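Trabajo final de Comunicación Política — Grupo 5
Las primarias municipales de Brusholm: quién se enfada con quién

Nuestro informe iba a tratar sobre programas electorales. Leímos los dos que se presentaron a las primarias locales, descubrimos que coincidían hasta en las erratas y cambiamos de tema. Lo que sigue estudia a quién se supone que debía votar cada barrio y a quién votó.

1. Planteamiento

La prensa local, representada por el semanario Fedia, dio por hecho que los vecinos de Aerts apoyarían a la candidata de Aerts. El argumento ocupó tres portadas y no incluía ninguna entrevista a un vecino de Aerts. Nosotros repartimos un cuestionario de 14 preguntas a la salida de los colegios electorales y recogimos 670 respuestas válidas. Las no válidas incluyen una receta y varias opiniones sobre nuestra ropa.

2. Lo que encontramos

El origen de la candidata pesó poco. En Aerts perdió. En el distrito de Tirow, donde según Fedia no la conocía nadie, ganó con holgura, quizá por eso mismo. Al preguntar por el motivo del voto, la respuesta más repetida fue el autobús nocturno, asunto que ninguno de los dos programas mencionaba.
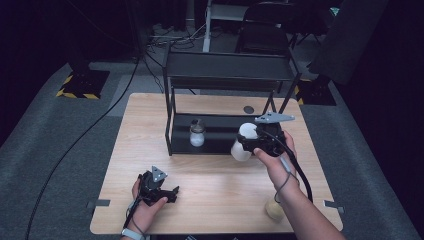 También preguntamos si el encuestado se sentía representado por las asociaciones que habían pedido el voto en su nombre. La mayoría contestó que no sabía que tuviera una asociación. Los portavoces, consultados por correo, nos remitieron a sus comunicados, que hablan de «nuestra gente» con una confianza admirable.

3. Problemas de método

El cuestionario era largo y llovía. Quienes contestaron entero suelen ser personas con tiempo o con paraguas, y no sabemos cómo votan las demás. La pregunta 3 estaba mal redactada —admitía responder «sí» a dos cosas contrarias— y la dejamos fuera del análisis.

4. Qué haríamos en octubre

Si se repite la consulta en las municipales, proponemos un cuestionario más corto y una pregunta abierta sobre transporte. Fedia nos ha pedido los datos. Se los enviaremos cuando el departamento dé permiso, trámite que empezamos antes de las primarias.

Entregado el 2026-08-16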